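Ticket: Flirham artificial bouquet, stems working loose
Opened by: Tayla Tamihana
Assigned to: Alfie Lambert
Status: open

Tayla, 9.40 am
Second complaint in May about the mixed bouquet. Customer says the blooms slide down and the whole thing goes lopsided once it's out of its wrap. Vallcombe reckon it's the way people hold it. I'm not convinced.

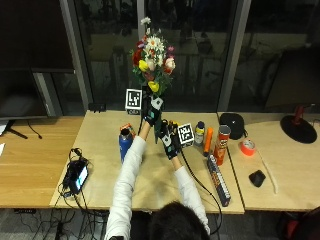
Alfie, 10.15 am
Vallcombe's advice is to grip low and fluff the heads afterwards. I'd like to know who tested that. With one hand on the dark green stems just below the flower heads, the daisies stay up top and the two yellow ones sit low, so I can't blame grip for everything. Their sheet says good for 2,000 handlings, but doesn't say what a handling is.

Tayla, 11.05 am
Could it be storage? The customer keeps theirs flat – no vase.
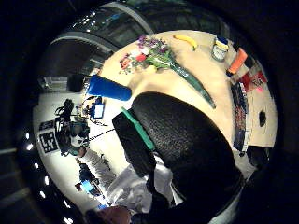 Alfie, 11.30 am
Maybe, but I doubt it. Flat storage is on the care card as allowed for up to 21 days. Lying on the table with the narrow green sleeve around the stems, the blossoms are still bunched at one end, and I wouldn't send that back. My money's on the tie inside – Évan Brunet had the same grumble with the last colour range and got told it was "settling".
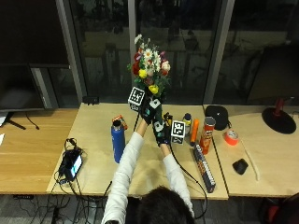
Bouquet held upright, stems gathered in both hands.

Tayla, 2.20 pm
Vallcombe now suggest a 5 cm strip of floral tape under the heads. That's a workaround, and I'm not closing this on it. Have asked them for an unwrapped sample from the same batch.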